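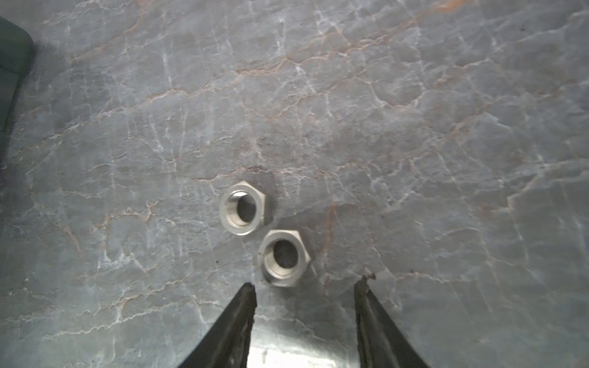
Canan Polat asks whether the fingers have to be set again for every size of nut, or whether one grip setting will carry a whole mixed batch. One setting is enough as long as the parts lie flat and fall within the width range saved in the grip profile. Parts outside that range need a second profile. Section 4 covers both cases.

4. Setting up a small-hardware sorting task

This section applies to the Ralum two-arm bench cell with parallel grippers and wrist cameras. Complete Section 3 (homing and camera check) before you start. The operator must hold a Level 2 login.

4.1 Preparing the work surface

1. Press PAUSE on the operator panel and wait until both arms have stopped.
2. Wipe the work surface with a dry, lint-free cloth. Do not use solvent.
3. Inspect the fingertips of both grippers. Light scratches on the finger faces are acceptable. Replace a finger if the tip is chipped or if the two tips no longer meet evenly when closed.
4. Remove burrs and debris from the tips with a soft brush.
5. Place the parts inside the shared zone, where both arms can reach them.

CAUTION: Keep hands out of the cell whenever the panel shows READY or RUN. In either state an arm can move without further warning.

NOTE: The wrist cameras find parts by their outline. A surface with strong veins or a printed pattern is allowed, but the background must be taught first (see 4.2).

4.2 Teaching the background

1. Clear all parts from the shared zone.
2. Select SETUP, then BACKGROUND, then LEARN.
3. Let each arm complete its sweep. The sweep takes 19 seconds per arm.
4. Check the result on the panel. If veins or stains are marked as parts, raise the contrast limit by one step and repeat the sweep.
5. Save the background under a new name. Do not overwrite the factory file.

Repeat this procedure whenever the room lighting changes. A background taught in the morning may give false detections late in the afternoon - mostly near windows.

4.3 Loading mixed parts

Mixed hardware may be loaded as a single loose pile. The pile should be low enough that most parts touch the work surface. Nuts, standoffs, bolts and wing nuts can be run together if each type has an entry in the parts list.

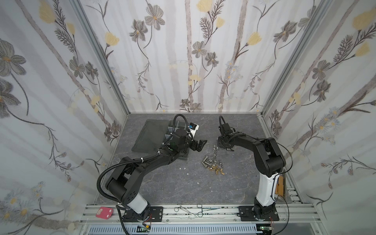
Assign each part type to one arm before the first run. A type left on AUTO goes to whichever arm is closer, and this raises the number of times one arm waits for the other.

1. Select PARTS, then ASSIGN.
2. Choose a part type and press LEFT or RIGHT.
3. Enter the drop position. For a divided storage box, teach one point per compartment.
4. Run the task at low speed for one full batch.
5. If no collision warning appears, change to normal speed.

NOTE: Nuts lying side by side with a narrow gap are handled as separate parts. If a fingertip cannot enter the gap, the arm nudges one nut away before gripping. Nudging can be turned off under GRIP, but blocked parts are then skipped.

CAUTION: Do not raise the grip force to correct a missed pick. Check the finger height first. Too much force on wing nuts can tilt the part and mark the surface.

4.4 Service intervals

Brush the fingertips every 600 picks. Check the cable ties along both arms at the same time - a loose conduit can catch on the elbow. The pick counter shows a reminder at 700 and must be cleared by hand under SERVICE, then COUNTERS.

Spare fingers are ordered from Quinlan as a matched pair. Do not mix old and new fingers on one gripper.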